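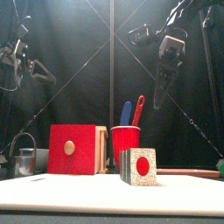
Nilta Shared Workshop – Robot Arms Group, Help Board

Two arms, shiny bench, bad grasps
posted by Adwoa Ayaaba

Hi all! I've got two arms hanging over the white table with the black curtain behind them, and I'm trying to get the right one to pull a utensil out of the red ribbed cup. In my logs the red handle gets found almost every time (it's the tall skinny one with the hanging hole), but the small metal pail over on the left drives me nuts. The depth numbers on it jump all over the place. I've recorded 700 tries so far and I'm aiming for 1,000 by March. Should I fix the lighting first or just keep recording?

Kofi Dramani
Lighting first, please! A white top that bright is throwing light back at everything, and shiny metal is hard enough on its own. I put a matte gray cloth over mine and turned the lamps down, and my bad readings on metal stuff mostly went away. I'd also move the wooden box with the red front farther from the cup – red next to red is rough if you're picking things out by color. Redo your camera calibration after you change anything, then run a short batch before you commit to the full 1,000.

Mariama Essien
had the same thing with a pail, swapped it for a plastic one lol

Delali Alhassan
What Kofi said, but keep the 700 in their own folder. I mixed old and new lighting once and spent 2 evenings sorting it out. Also check the finger screws on the right arm. Mine work loose after long sessions and then every grasp lands 5 mm off.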